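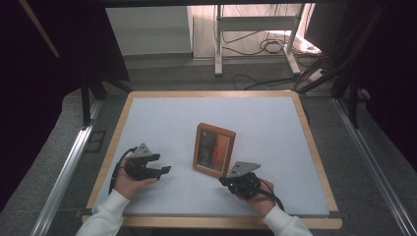

Small frame, reddish-brown border, on the covered bench. Gray-blue sheet, bare wood left showing at the edges.

December 26, 2024
Framing notes, Trerkgate print order
Entered by S. Miah

Short day. Abilio out until Monday, Ignacio in for the morning only.

Bench setup. Sheet laid with a strip of wood showing on all four sides and a wider band at the front. I want to keep the wide band. It gives a place to rest the wrists and to park the bone folder, and the sheet doesn't get dragged when someone leans in. Fulgencio prefers it pulled flush to the front. We can argue about it when he is back on this bench.

The pale cover is easier to work on than the dark green one we used in October. Glass dust and mat crumbs were hard to find on the green. On the pale one they show under the side lamp at a low angle. Wipe with a barely damp cloth, then lint roller, then lamp. Do not skip the lamp.

Small frames, general. The order is for 300 in the small size, same molding throughout. Moldings came from Esen in two deliveries. Second delivery is slightly redder than the first when the two are held side by side in daylight. Under the shop tubes I can't separate them. Decision with Ignacio: do not mix deliveries within one carton. Pencil a 1 or a 2 inside the rabbet before joining, where the backing will cover it.

Joints. Checked corners from this morning's batch with the feeler gauge. Most closed fully. Four had a gap on the face side, all at the same corner of the frame, so probably the stop on the left saw and not the moldings. Reset the stop, cut two test frames, both closed. The four go in the rework bin. Wax stick is acceptable for a hairline gap only. Anything that takes the thinnest feeler gets taken apart and recut.

Prints. The Ukon prints are the dark ones with the orange-red side. Two points on these:

The dark area shows every fingerprint, on the glass and on the print itself. Cotton gloves when handling the print, nitrile for the glass. Don't swap them. Cotton sheds on glass.

The light lettering near the lower left is faint, and a reflection will hide it. Tilt the finished frame a few ways before calling it clean. I passed one yesterday looking straight down and found a smear as soon as I turned it toward the window.

Glazing. Opened the box marked 353. Edges better than the last lot, no chips in the top layer. Still seaming every piece. Calvo quoted for acrylic in the same size and Emanuel wants a sample before answering. My concern is static with the backing paper. Will try five pieces when they arrive and write it up on a separate page.

Backing and hardware. Points at two per side on the short rails, three on the long. The driver was set too hard and marked the inside of the rabbet on one frame. Backed it off a quarter turn. Not visible from the front, but the wood is thin there and I would sooner not find a split later.

Handling. Hold small frames by the two side rails, one side in each hand. Lifting by the top rail alone loads the miters while the glue is still green. Leave joined frames flat overnight before glazing. Stand time on the rack is fine after that.

Packing. Corner protectors on, then tissue, then the sleeve. Tissue goes shiny side in. Label on the sleeve, never on the backing. Carton labels read 1602 plus the delivery number.

Open items:
Recut four frames from the rework bin (me, Monday)
Check stop on the left saw again after 50 cuts (Ignacio)
More nitrile gloves, medium. One box left.
Ask Trerkgate if they want hangers fitted or bagged loose. Their order sheet says both.
Blade on the mat cutter is due. Abilio has the spares in his drawer.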